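Work, Technology and Organisation
Unit handout 6: Automation and the people who stay
July 2019

Read this before the seminar, together with the Tralgate case in the reader. It assumes you have done the April reading on task analysis. If you missed that, the short version is that a job is a bundle of tasks, and machines take over tasks long before they take over jobs. Most of what goes wrong in this field begins with somebody forgetting the difference.

1. What the seller says and what the buyer hears

Prumorico sells table-clearing and tray-handling systems to canteens, hotels and conference venues. Its sales material promises to "free your team for the work that matters". I would like you to be suspicious of that sentence. It doesn't say which work matters, and it doesn't say who decides. In the Tralgate case the managers heard fewer evening shifts. The serving staff heard more time with guests. The kitchen heard that plates would at last arrive sorted. All three readings are fair, and they can't all be true on the same budget.

When you read a claim of this kind, write down whose hours it refers to. If you can't tell from the text, the claim is advertising and should be marked as such in your notes.

2. The Tralgate case in outline

Tralgate is a venue with a café, a mezzanine and several function rooms. Before the change, clearing was done by whoever was free. A good clearer looked at a table and made a string of small judgements: finished or not, rubbish or belongings, take the plate now or come back when the conversation has moved on. None of this was in the job description. It wasn't in the training folder either, which ran to 58 pages and spent most of them on allergens and fire doors.

The system bought from Prumorico had to be taught from human handling. Staff were asked to do ordinary table work with a gripper held in the hand, so that their movements could be recorded and used for training. They were paid their normal rate. The recordings belonged to the company.

Two things deserve attention. First, the skill being collected was one the employer had never before recognised as a skill, at least not in the wage. Second, the people who held it were asked to hand it over slowly, tidily and on the clock, while the usual work of the shift went on behind them. The management report calls this "participation". You may prefer another word.
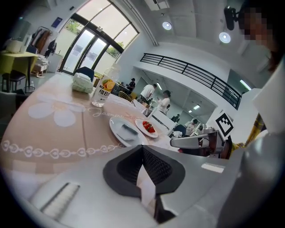
The question of what counts as rubbish is a good place to test the promises. A soft packet of tissues may be somebody's property or something left behind. A bottle of water may be wanted in a minute. Strawberries on a plate might be the end of one person's lunch or the start of another's. An experienced worker settles this by glancing at the guest, or by asking. A system that knows only objects has to be given a rule, and at Tralgate the rule was to leave anything doubtful for a person to deal with. That is a sensible rule. It also means that the awkward part of the job stayed with the staff and the easy part went.

3. What happens to the remaining work

Farkas, whose chapter is the second item in the reader, calls this the residue problem. Take the simple cases out of a job and what is left is harder per hour, even if there are fewer hours of it. The breathing spaces go too. Carrying a stack of clean plates across a room is dull, but it is also a rest from being pleasant to people.

At Tralgate the shift briefing grew from nothing to 20 minutes, most of it spent on what the system had left untouched the night before. This time doesn't appear in the savings table. Look for it in the staff interviews, where it comes up again and again – usually as a complaint about missing the bus.

I don't want you to come away thinking that the old arrangement was kind. Wrists and backs suffered under it, and several of those interviewed were glad to see the heavy trays go. Farkas is weak here and tends to treat every lost task as a loss. Some tasks are worth losing.

4. A note on the figures

The supplier's trial report rests on 300 cleared tables and gives a success rate of 90 per cent. Before you quote it, ask:

What was counted as a table?
Who laid the tables, and did they know what the system found difficult?
Was a table passed to a member of staff recorded as a failure, or left out?
Who put things right afterwards, and was their time paid?

The report answers the first question and is silent on the rest. Students often repeat the success rate as if it described a working evening. It describes a trial.

5. Flernlow, for comparison

Flernlow bought a similar system and made one different choice. Before any recording began, the staff agreed in writing what the recordings could be used for, and the handling sessions were paid at the trainer's rate. The results for the machine are much the same. The results for staff turnover look better, though the case is written by people with an interest in its looking better, and you should say so if you use it.

For the seminar

Bring one page, handwritten or typed, on a job you have done yourself. List the judgements in it that were never written down. Mark the ones you would have been willing to demonstrate for a recording, and on what terms. We will compare these with the Tralgate interviews, so have the interview section with you as well as the management report.

Reading: Farkas, chapter 4; the Tralgate case, all of it, including the appendix on shift patterns; Flernlow, first half only.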